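October 2018, by Tülin Işık

I caught Yoshinori Kubo eating a granola bar over his keyboard, and he waved me in anyway. His team at Leston is teaching a virtual robot to get around a house for the Jirico student contest, and oh boy, do they have opinions about doors!

"Walls are easy," he told me. "You just don't hit them. A door, you have to deal with." 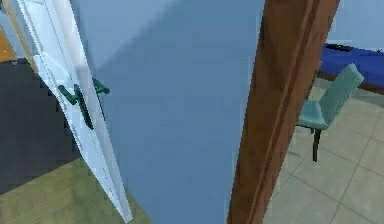 They started in June with two people and now there are three (he says that's plenty, the room is tiny). I asked how many practice runs they'd done and he looked it up for me: 459. The goal is 600 before the contest.

"Half of those were me fixing dumb stuff," he said. "I had left and right swapped for a week."

I wanted to know if he'd rather have a real robot. He laughed. "Sure, but then I'd have to carry it up the stairs."

Comments

Saraç fan: go Leston!!

mel_b: Left and right for a WEEK, I feel so much better about my code

Contact us | Back to top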